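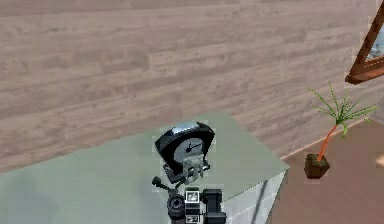

Several tenants on the Flarnidgate side told us in March that the evening bus was no use to them if it left before the late shift let out, and they asked that the grant money go to fixing that first. We took that as the starting point for the second half of the year.

Flarnidgate Evening Bus
Progress report to the Plattner Fund
Oct 15, 2018

Print this page | E-mail this page

Service to date

The bus has run every working evening except 2, both lost to a brake repair. Passengers made 458 trips in the period covered here. Most board at the Tukis warehouse stop and get off at the clinic or the housing blocks past the creek. Use in the first weeks was low. It picked up once the last departure was moved later and the new times were posted at the warehouse gate.

The Closetti stop is still weak. The shelter there has no light and the sidewalk ends short of it. We have asked the town to look at both and have a reply saying the light can be done this winter. The sidewalk is a bigger job and is not in this year's road budget.

Money

Fuel and driver pay are close to plan. The brake repair was not in the budget and cost around 3000 dollars. We covered it from the line set aside for printing and signs, with your office's approval. As a result the large route map for the clinic lobby has been put off. Fares brought in a little more than expected, but the amount is too small to change the overall picture.

Rider survey

We handed out a short form on board and got 53 back. The main request was for a run on the weekend. The next was for a phone number that is answered after five. Several riders wrote that the fare should stay where it is. Complaints were mostly to do with the heater, which has been looked at and will need a new fan.

Next period

We will keep the later departure. A weekend run will be priced and sent to you as a separate request. The after-hours phone line should be in place before the next report. The map will be printed if the sign budget can be restored.

Search this site Enter keywords Go

Contact us | Copyright 2018 Flarnidgate Evening Bus | Back to top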